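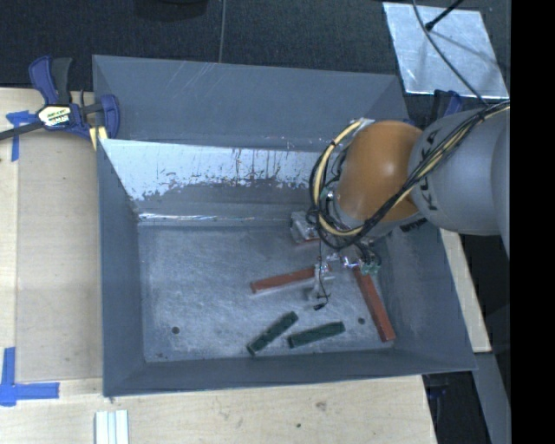 A KUKA arm with its gripper down in a metal bin.

Home Explore Lists Sign in

Nektarios Sotiropoulos
April 5, 2019

1/ Short thread on the river permits bill, because I read all 33 pages last night and the news stories mention maybe two of them.

2/ The bill came out of committee by one vote. Senator Vergara wants it on the floor before the August recess. I do not think he has the votes, and I think he knows it.

3/ Today a company must wait for the state water office before it can dig near a river. The bill gives the office 400 days. If there is no answer, the permit is approved. This is section 4, and it is the whole fight.

4/ Bautista Vergara says the office is slow on purpose. Eulalia Aravena, who votes against, says it is slow for lack of staff. I looked at the budget and she has a point — the office lost people three years in a row.

5/ The Mansilla pipeline is not named anywhere in the text. But section 9 covers projects "with an application pending on the date of passage," and I could find only one that is big enough to qualify.

6/ The public comment file has 2566 letters. I have read 747 of them, please be patient with me. Many are the same form letter with a different signature. The ones from Preritz are written by hand and they are mostly about wells.

7/ Fabian Kuster's amendment would keep the time limit but remove the automatic approval. It failed in committee. He told local radio he will bring it again on the floor, and two members from Vergara's own party said they would "look at it."

8/ If it passes, I expect Vergara pulls the bill himself. A deadline with nothing behind it is not what his supporters asked for.

9/ I will read more letters this weekend. Corrections are welcome, with the page number please.

Comments (3)

Bastian Wiegand: Section 9 also covers renewals, see page 27. So the Brillis quarry is in too.

Nektarios Sotiropoulos: @Bastian Wiegand Thank you, I missed this. You are right about the quarry.

driltotard: my parents are on a well in Preritz. has anyone from the senate even visited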